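Grandix Community Services
Current opportunities

Activity Room Assistant – Part Time
Location: Lastimby Centre
Classification: Level 2, fixed term with possibility of extension
Hours: 20 per week

About the organisation

Grandix Community Services operates play, craft and learning programs for families in the Lastimby district. The Lastimby Centre houses two activity rooms, a lending collection of toys and games, and a small repair bench. The lending collection currently holds 399 catalogued items, most of which were donated by local households or transferred from the former Espinoza Street branch.

About the position

The Activity Room Assistant prepares the tables for each session, supports children and their carers while a session is under way, and returns the room to order afterwards. The position reports to the Programs Coordinator and works closely with staff at the lending desk.

Sessions begin at 9:30 am and 1:15 pm. The assistant is expected to have the tables set out before the doors open. During the January school holidays an additional late afternoon session is offered, and hours will be adjusted by agreement.

Duties

Set out building pieces, toy animals, rings and hand tools on the activity tables in accordance with the session plan.
Sort and return all pieces to their labelled containers at the close of each session.
Check toys for cracks, sharp edges and missing parts, and set aside any item that requires attention.
Carry out simple repairs at the bench, such as rejoining a loose wing or beak, and record the work in the repairs book.
Wipe down tabletops and other work surfaces.
Store hand tools in the locked cupboard when they are not in use.
Greet families in a courteous manner and answer general enquiries about borrowing.

Selection criteria

Essential
A current working with children clearance, or the ability to obtain one before commencement.
Demonstrated ability to keep a shared workspace tidy and well organised.
Clear spoken and written English.
Capacity to lift and carry storage tubs and to stand for extended periods.

Desirable
Previous experience in a toy library, kindergarten, school or similar setting.
Confidence with basic hand tools.
A current first aid certificate.

Conditions

The appointment is for 52 weeks, including a probationary period. Leave entitlements are provided on a pro rata basis. Staff parking is available behind the Skestby Hall – a permit will be issued on commencement.

How to apply

Applicants should submit a covering letter of no more than two pages addressing the essential criteria, a current résumé and the contact details of two referees. Applications may be lodged through the Grandix website or left at the Lastimby Centre front counter. Receipt will be acknowledged within 48 hours.

Shortlisted applicants will be invited to an interview at the centre, followed by a short practical exercise in the activity room.

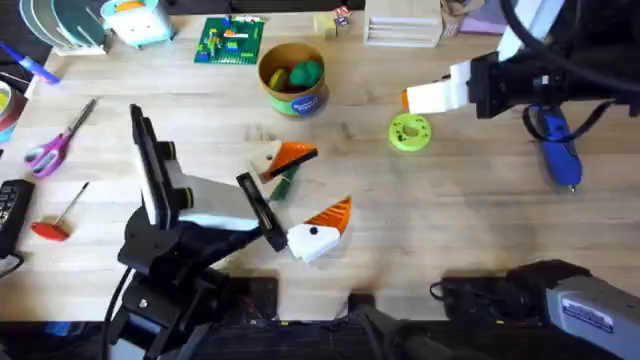 The practical exercise takes place at one of the activity tables and involves sorting a mixed set of toys and tools. No preparation is required. Applicants who need an adjustment in order to take part should advise the Programs Coordinator when accepting an interview time.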